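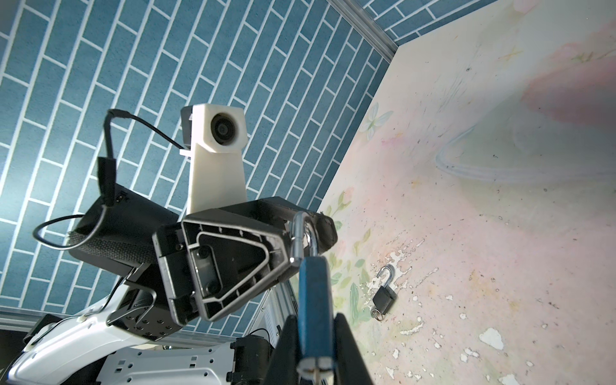 Adelino Sampaio wrote in to say that the Skilenano method changed how his whole family remembers names, and that anyone who doubts it should try the full course before running it down. Fine. I would like 46 adults to try it with me.

Call for participants: does Skilenano do anything for your memory?

If you live in Evthorpe or Trullcombe you have probably seen the flyers. Skilenano is a set of audio lessons, 10 minutes a day, that is supposed to sharpen your recall of names, faces and shopping lists. The flyer says "most users" notice a change. It doesn't say how many users there were, who asked them, or what they were asked. I wrote to find out and got a discount code.

I don't claim the lessons are useless. People who use them seem happy, and some of them are people whose judgment I trust on other matters. But someone who has just paid for a course and stuck with it every morning is going to feel sharper, and would likely feel sharper after a month of crosswords too. So we'll compare the two.
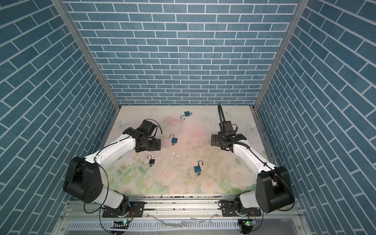 Half of the group will get the Skilenano lessons. The other half will get recordings of the same length, read by the same sort of calm voice, with nothing in them about memory at all (local history, mostly, and a long piece on bread). You won't choose your group. You will know that there are two kinds of recording, and you may well guess which one you have. I'd like you to write down your guess at the end, as it matters to the results.

What you would do

Come to the Moreira reading room for a first session, where you'll be shown names and faces and asked for them back after a break. Listen to your recording every day for four weeks. Keep a short log – a tick is enough, and an honest blank is better than a false tick. Then come back for a second session with a new set of names and faces.

Who can take part

Anyone 18 or over who can get to Moreira twice and has never used Skilenano. You don't need a bad memory. Please don't sign up if you sell the course or live with someone who does. If you're worried about real memory loss, see a doctor; we can't tell you anything useful about that.

What you get

$100 after the second session. If you drop out halfway you get $50, and I'd still like your log. You also get your own scores, with a plain warning that one person's scores going up or down means very little.

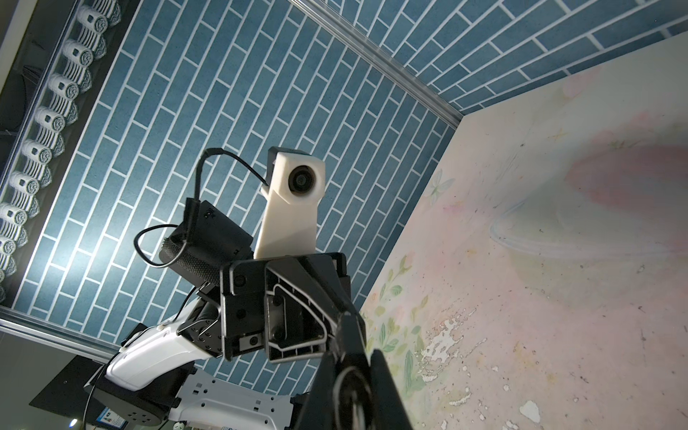 Rodrigo Patrício

December 28, 2024

A few people have asked who is paying. I am, out of savings, and the makers of Skilenano have no part in it. They were offered a look at the plan and have not replied. The results will go up on the reading room notice board whatever they show, including if they show I was wrong.

To sign up, leave your name and a phone number at the Moreira front desk, or write to Box 133, Evthorpe. Say which mornings or evenings you can't do. Couples are welcome but will be put in the same group, so you can't compare recordings over breakfast.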